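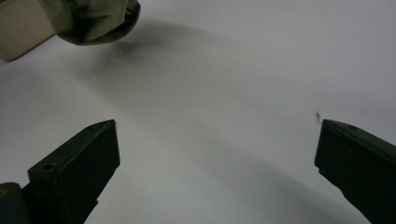 Kęstutis Lill did not plan to make a record about a ferry. He was 31, he had a job tuning pianos, and the only thing he had ever released was a cassette that sold mostly to people he already knew. But the boat that served Drullanby was going out of service that October, and he had ridden it twice a day since high school. He bought a used recorder and started taking it on board.

The album that came out of those trips, "Ranjbar," is named after the ferry. It runs 48 minutes and has no singing on it. What it has is upright piano, pump organ, a borrowed cello and the low two-note hum of the ship's engines, which Lill tuned the rest of the record to match. The engines sat a little flat of B. Every instrument on the album is flat by the same amount, and if you try to play along at home you'll find out quickly.

"I could have pitched the engines up in the computer," he says. "I did try it. It sounded like a different boat."

Lill grew up above a hardware store on the harbor side of town. His mother played organ for two churches and took him along to both, so by the age of nine he was sitting through four services a weekend. He learned to play by watching her feet. He never finished a music degree. He lasted three semesters, came home, and apprenticed with the one piano technician in the county, who retired soon after and left him the customer list.

Tuning is still how he pays rent. It also explains a lot about how he works. He writes slowly, usually on other people's pianos after the job is done, and he keeps notes on which instruments have a dead key or a buzzing string he might want later. The opening track on "Ranjbar" was recorded in an elementary school cafeteria because the piano there had a soft, boxy middle octave he couldn't find anywhere else. The refrigerators had to be unplugged for the takes, and he set an alarm on his phone so he would remember to plug them back in.

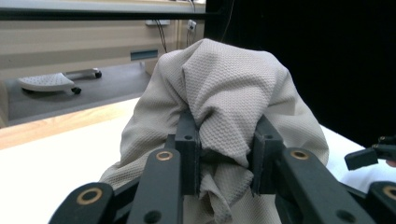

Beige waffle-textured cloth, gathered into a fold.

Ferkirari, the label that put the album out, is a two-person operation with 10 releases to its name. It pressed 2000 copies on vinyl, far more than it had ever risked on a newcomer, and spent the following spring wondering whether that had been a mistake. Orders were slow. Then a late-night radio host played the whole second side without a break, and played it again the next week. The pressing was gone by the end of summer.

Lill's response to this was to go back to work. He turned down a tour opening for a better-known pianist, partly because it fell in the busy season for school tunings. He has played nine concerts in support of the album, most of them in rooms with fewer than a hundred seats. He brings his own tuning lever and lowers the house piano himself in the afternoon, then brings it back up after the show. Some halls have said no to this. At those he plays other material.

The follow-up is nearly done. It is called "Mernent," and it started with the number 2523, the serial number stamped inside a reed organ he took apart on his kitchen floor over the winter. He laid the reeds out in order, recorded each one alone, and built the pieces from whichever ones still spoke. A good third of them didn't. The gaps in the scale are left as gaps - he wrote around the missing notes instead of filling them in from another instrument.

It is a harder record than the first. Two of the tracks are over nine minutes long, and one is a single chord that slowly loses its top. There is also, near the end, the closest thing he has written to a tune, a plain hymn-like melody that his mother plays. She did it in one take and asked him to turn the heat up before she would consider another.

"Mernent" is due out on 06/08/2026. Lill has tunings booked that morning and a small show in Drullanby the same night, at the old ferry terminal, where the piano still has to be carried up a flight of stairs.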